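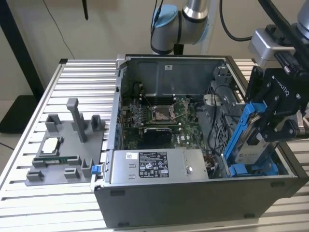 Hadiza Adeyemi has strong feelings about hard drive caddies. I found this out within two minutes of sitting down with her at Barua, the repair and reuse workshop where she's been taking apart and putting back together old office computers since April. I'd come in planning to ask about the big picture (e-waste, landfills, all that) and instead we spent most of the morning on blue plastic.

"People want to talk about processors," she told me. "Fine, processors are great. But what do I touch all day? Caddies, latches, cables. If the latch is good, my day is good."

She and Yoshinori Furukawa look after the desktop side of things. The current pile is a batch of Dell towers that came out of an insurance office, 405 of them, and every one needs to be opened, checked, sorted and either rebuilt or kept for parts. I asked if that gets boring. Yoshinori laughed pretty hard at that.

"They're the same on the outside," he said. "Then you take the panel off and each one has been living its own life. One has a dust blanket in it. One has somebody's paper clip. I found a raisin once – I hope it was a raisin."

They always work with the tower flat on its side, open side up. Yoshinori says he learned the hard way, years ago at a shop called Avton, where he did everything with the case standing up and his screws kept vanishing down behind the board. With the case flat you get the power supply, the motherboard and the drive bay all laid out like a kitchen drawer, and a dropped screw usually stays where you can find it.

And the blue parts! I had never noticed them before, and I've owned a few office machines like these. Hadiza explained that on these towers blue is the color of things you're meant to touch. If it's blue, it pulls or squeezes or flips, and you don't need a screwdriver. The drive sits in its blue carrier and the whole thing goes in and out of the bay in one piece.

"I teach new people with just that," she said. "Go find the blue. I don't give them a tool for the first hour. Some of them hate it!" 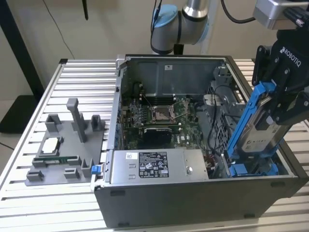 Getting a drive out is easy, she says, and getting it back in is where people go wrong. The carrier has to go in straight, and if you come in at a tilt it will feel like it's seated when it's still sitting proud of the bay. Then you plug in the cables, close the case, carry it over to the test shelf and get an error.

"Up to 6 in a day, when I started," she admitted. "Carry it over, carry it back. Those cases are heavy. Now I push it in, and then I push it again, and then I go on to the cables."

The cables are Yoshinori's department, or at least his favorite complaint. He likes them swept off to one side before anything else goes in, and he showed me how a loop left hanging over the drive cage can get pinched under a carrier. He also leaves the processor until late, so there's an empty socket in a lot of the machines I saw. Hadiza would do it first. They've been having this argument since spring and I don't think I helped by asking about it. 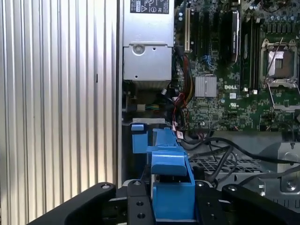 Inside one of the Dell towers, with the power supply at the top and the motherboard to the right.

So where do they all go? The good ones are headed for Grendia, a group that sets up computer rooms in community centers, and the goal is 400 working machines. With 405 in the pile that sounded awfully tight to me. Hadiza shrugged and said they also have a shelf of spares from an earlier batch, and that power supplies are mostly what they run short of. Drives they've got plenty of.

Before I left I asked what somebody at home should do with an old tower in the closet. Yoshinori said to open it up and have a look before you give it away. "Unplug it first, please. Then find the blue things and see what moves. You can't do much harm with a caddy."

Hadiza said to keep the caddy with the drive. She gets boxes of bare drives from people who thought the plastic was packaging, and she'd really like that to stop.

Last updated: December 24, 2022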